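Clarnton Community Darkroom
Progress report to the Danari Fund, March

Dear Rupert Bachmann,

What a stretch it has been! The evening photography course is full, and we have already had to open a second group. Between them the two groups have shot 51 rolls of film, and 285 prints have come off the drying racks. People keep asking if they can stay past nine, and most evenings we let them.

The used enlarger from Mnguni arrived with a cracked lens board, which cost us a week, but it is running now and the prints are beautifully sharp right into the corners. We also spent $177 of the supplies line on paper and fixer.
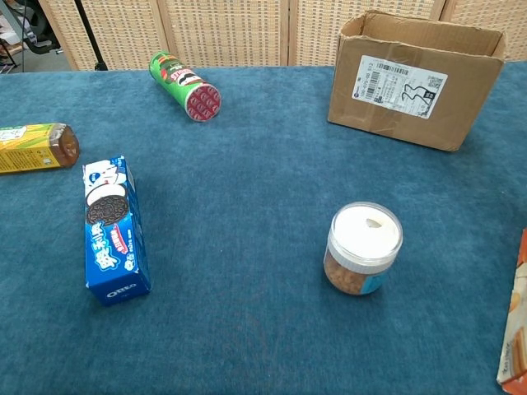 Still life on the tabletop, with an Oreo box, a green snack can and a yellow bottle.

The Vivden group is a little behind. They lost an evening to a power cut and have yet to start on contrast filters – we have added a make-up class in the small room. Their contact sheets are terrific, though, especially the night pictures from the bus depot.

Still to do before the next payment: choose work for the spring show, replace the safelight in bay 2, and send you the framing quotes.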